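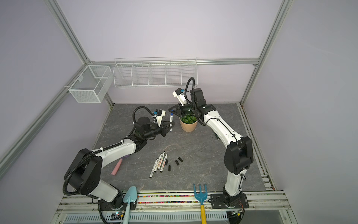
Weiße Marker mit abgezogenen schwarzen Kappen auf der grau marmorierten Tischplatte, dahinter ein Marker mit blauer Kappe und eine kleine Topfpflanze. Foto: Lehner

Lehner nimmt Whiteboard-Marker ab November zurück

Neuer Service Nalent für Büros, Schulen und Kursräume in Pudholm

Pudholm. Der Bürobedarfshändler Lehner führt im November einen Rücknahme- und Sortierservice für Marker ein. Unter dem Namen Nalent können Kunden gebrauchte Stifte sammeln und bei der regulären Warenlieferung wieder mitgeben. Im Lager in Pudholm werden die Marker geprüft, mit der passenden Kappe verschlossen und nach Farbe sortiert. Was noch schreibt, geht an den Kunden zurück. Leere Stifte werden getrennt gesammelt und an einen Verwerter übergeben.

Ausgangspunkt war eine Bestandsaufnahme im Bürohaus Drason. Dort hatte Lehner im Frühjahr alle Marker aus Besprechungsräumen, Teeküchen und Schubladen eingesammelt. Zusammen kamen 263 Stifte. Ein großer Teil davon war noch brauchbar, lag aber ohne Kappe herum oder trug eine Kappe in der falschen Farbe.

„Die Leute greifen zum Stift, schreiben zwei Wörter an die Tafel und legen ihn offen hin“, sagt Burgi Hofstetter, Leiterin des Kundendienstes bei Lehner. „Die Kappe liegt dann irgendwo auf dem Tisch oder darunter. Beim nächsten Termin wird eine neue Packung geholt.“

Für den Service stellt Lehner eine Sammelbox bereit, die 300 Marker in üblicher Größe fasst. Lose Kappen kommen in ein eigenes Fach im Deckel. Die Box wird bei der Bestellung als volle Box angemeldet und vom Fahrer mitgenommen, eine leere bleibt im Tausch da. Zwischen Abholung und Rückgabe der sortierten Stifte liegen in der Regel zwei bis drei Wochen.

Angenommen werden Whiteboard- und Flipchart-Marker aller Hersteller, mit oder ohne Kappe. Lackmarker, Kreidestifte und Textmarker sind vorerst ausgeschlossen. Auch beschädigte Stifte mit ausgelaufener Tinte sollen bitte nicht in die Box gelegt werden.

Im Bürohaus Drason läuft der Service seit dem Sommer im Probebetrieb. Hausverwalter Witold Borkowska hat die Box neben dem Materialschrank aufgestellt. „Am Anfang landeten auch Kugelschreiber und Klebestreifen darin, das hat sich nach dem Aushang gegeben“, so Borkowska. „Wir bestellen seitdem weniger nach. Und in den Besprechungsräumen liegt nicht mehr so viel auf den Tischen.“

Nalent ist für Kunden mit laufendem Liefervertrag kostenlos. Wer ohne Vertrag bei Lehner einkauft, kann volle Boxen an der Warenausgabe in Pudholm abgeben und bezahlt eine Sortierpauschale, die sich nach der Menge richtet. Einzelne Stifte nimmt der Laden an der Kasse entgegen – eine Rückgabe sortierter Stifte ist in diesem Fall nicht vorgesehen.

Für Schulen gibt es die Box auf Wunsch auch in einer kleineren Ausführung, die ins Regal eines Klassenzimmers passt. Ersatzkappen in Schwarz, Blau, Rot und Grün legt Lehner jeder Rücksendung bei, soweit sie vorrätig sind. Die Anmeldung läuft über den Kundendienst oder formlos mit der nächsten Bestellung.

Über Lehner
Lehner beliefert Büros, Schulen und Praxen in Pudholm und Umgebung mit Schreibwaren, Papier und Präsentationsmaterial. Zum Unternehmen gehören ein Lager mit Warenausgabe und ein Ladengeschäft.

Pressekontakt
Lehner, Kundendienst
Burgi Hofstetter
Pudholm

Abdruck frei, Belegexemplar erbeten.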